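The cubby shelf saga, part whatever

So the shelf is in. It has been sitting in boxes in the hallway since the middle of October, everybody has stubbed a toe on it at least once, and last night I finally cleared enough floor to get it built and stood up. White, square cubbies, very plain. I love it more than a grown woman should love a shelf!

If you've been reading for a while you'll remember the old bookcase, the one that came with us from the apartment in Hillholm and leaned a little more every year. I had wedged a folded cereal box under one corner and then a second cereal box on top of that, and when we pulled it away from the wall the back just sort of sighed and came off in my hands. Radymyr carried it down to the curb for me (he lives downstairs and owns a proper dolly, bless him) and it was gone before dinner. Somebody out there has a very bad bookcase now.

I went back and forth on the replacement for weeks. I nearly bought a tall one with doors, and then Vlasta came over for coffee and asked me what was behind the doors on my hall cabinet. I couldn't tell her. We opened it and found a fondue set, a bag of other bags, and the birthday candles I'd bought new three times this year. So, no doors. If I can see it I'll use it, and if it looks awful I'll have to deal with it.

The whole thing came to $265 with delivery, from Laing, and the instructions were all drawings and no words. I put one of the uprights in backward and didn't notice until I was three panels further along, so there was some undoing. And some language. But it's up, it doesn't wobble, and I wiped it all down to get the cardboard dust out of the corners.

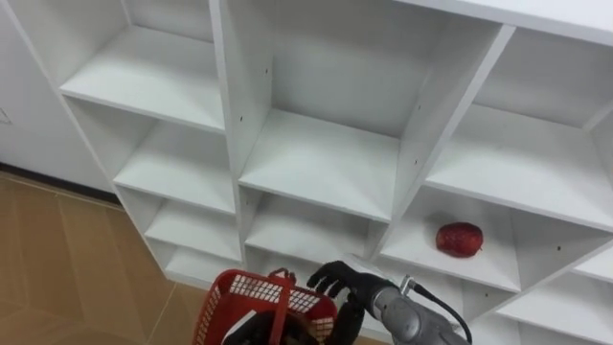
Now the hard part, which is deciding what goes where, and I've promised myself I won't just shovel everything in from the piles on the bedroom floor. The last time I did that I ended up with tax papers on top of yarn on top of a board game with no dice.

The bottom row is going to be shoes and the heavy stuff, I think. The big cookbooks for sure, plus the sewing machine if it fits, and I really should have measured the sewing machine before I got rid of the box it all came in. The middle is for things we grab every day, so library books, the dog's leash and towels, the mail I have to answer. Up top I want a little breathing room! Maybe one plant. Maybe my grandmother's radio, if I can find the knob.

I did look at baskets. Storo has some nice ones in a gray felt, but they're priced like furniture and I'd want several, so for now I'm going to use what I have and see which cubbies turn into a mess on their own. Those are the ones that get a basket. My sister thinks this is backward and that you buy the baskets first so it all matches, but my sister also irons pillowcases.

Oh, and paint. A couple of you asked whether I'd do the wall behind it. I had a green picked out, and then I held the sample card up by the window in the morning and it looked like pea soup, so the wall is staying how it is until spring at least.

Tonight I'm starting with the books. I've got a pile to give away already, mostly thrillers I've read twice and one on sourdough that made me feel bad about myself. If you're local and want first pick before they go to the Flandstead library sale, leave me a comment and I'll hold them by the door.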